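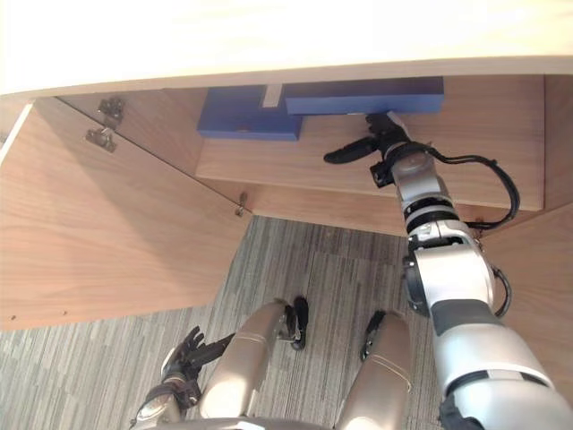
3.2 Cable routing and hand maintenance

The cabinet task loads the right arm in a posture that the factory harness was not designed for. With the hand raised to a shelf under a desktop, the wrist is extended and the elbow is partly folded, so slack in the hand cable has to be taken up outside the arm. In the first 78 episodes the cable was tied at the wrist and at mid-forearm. Two connector faults were logged in that period, both at the wrist module. We then removed the forearm tie and let the cable form a free loop from the wrist to the elbow (Fig. 3). The loop is set with the arm at full reach and is checked again with the elbow at its folded limit. No connector fault was logged in the following 220 episodes.

The hands are inspected at the start of each session. The operator opens and closes every finger without load, compares the motor currents with stored values, and wipes the finger surfaces with a dry cloth. A finger whose current differs from the stored value by more than the set limit is recalibrated before the arm is enabled. The wrist camera is checked last, with the hand held beside a cabinet panel so that both the finger and the panel edge are in view.

Figure 3. Right arm at the cabinet shelf (start of section) and wrist camera view beside a cabinet panel (below). 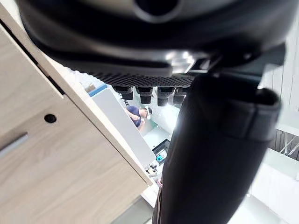 3.3 Session log

Faults, recalibrations and changes to the harness are entered in one log, indexed by episode number. Episodes recorded between a fault and its repair are excluded from training. After exclusion, 2,297 episodes remained across all tasks, of which 183 were cabinet episodes.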